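4.2 The roll on the worktop

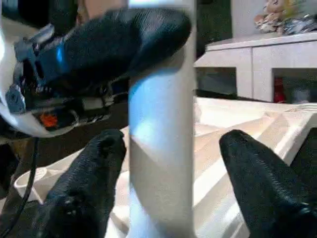
I went into the kitchen study thinking the interesting stuff would be in the drawers. I had a whole coding sheet for drawers! What people in the Undholm flats really wanted to talk about, though, was where the paper roll lives, and I ended up giving it a section of its own.

We visited 17 households in February, mostly in the early evening when someone was cooking, and Tyson Sawatzky and I took turns asking the questions and writing things down. In 14 of them the roll stood upright on the worktop, usually within arm's reach of the hob. The other three kept it in a cupboard, and all three told us they'd moved it there to make the place look tidier (one then got it out twice while we were chatting).

Figure 3. Tall white cylinder, upright; probably a paper towel roll.

I'd expected people to treat the upright roll as clutter, as Morin's earlier tidying diaries suggested they would. They didn't, or not in any way I could code. When Farhad Sadeghi asked people to clear the worktop "as if your mum was coming round", the mugs went, the post went, the fruit bowl sometimes went, and the roll stayed put. One woman wiped all round it and never shifted it an inch. I've called these things "standing items" in Table 2, along with the kettle and the washing-up liquid, and I'm still not totally happy with the name.

There's a snag with the diaries. We had nearly 400 entries in the end, but people hardly ever wrote the roll down, even on days when they must have gone through half of one. Dwight Chan thinks we should have put it on the printed checklist and he's probably right. For the Soltside flats we've added it, between tea towels and bin bags, so the two sets of diaries can't be compared directly on this point. The visit notes can, and I come back to those in 4.3.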